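Notes for Session 4: Planning around what is already on the table
Course handout, prepared by Agnes Lamont and Etornam Agyeman

Last time we left off with the grasp planner, and several of you asked why the same grasp call can come back with a fine answer in one run and nothing at all in the next. It's a very good question, and I'd like to take it slowly, so please bring your printout of the Vasent config file with you (the short one, not the 60-page manual!).

Remember that the planner never works from the camera picture itself. It works from a list of objects, each with a pose, a rough shape and a confidence score from 0 to 100, and anything missing from that list is, as far as the planner cares, thin air.

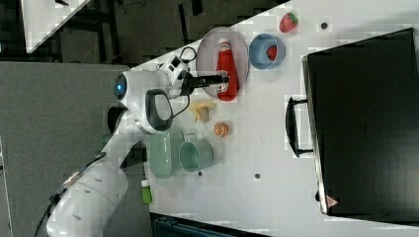
The red bottle is in the gripper in both views.
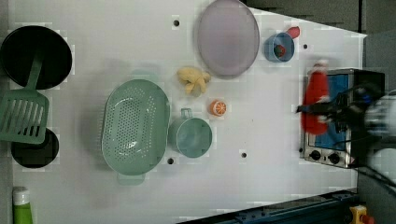
Collision checking is where most of your homework time will go, so let's talk about how the held object gets into it. Once the fingers close, the bottle has to be taken off the list of obstacles and attached to the gripper link, or the planner will decide that the hand is hitting the very thing it's holding and refuse to move. People forget this all the time, and I still do it myself on a tired afternoon. Think about the moment when the bottle is held in front of the oven window: with the bottle attached, its whole length is checked against the oven, and without it you are only checking the fingers, which could be nicely clear while the bottle is not. Noémie Chan's notes on attached bodies go through the calls in order.

For next time, please write the attach and detach steps as two separate functions, run each one 4 times in simulation, and save the planner log. Questions about the log format can go to Etornam.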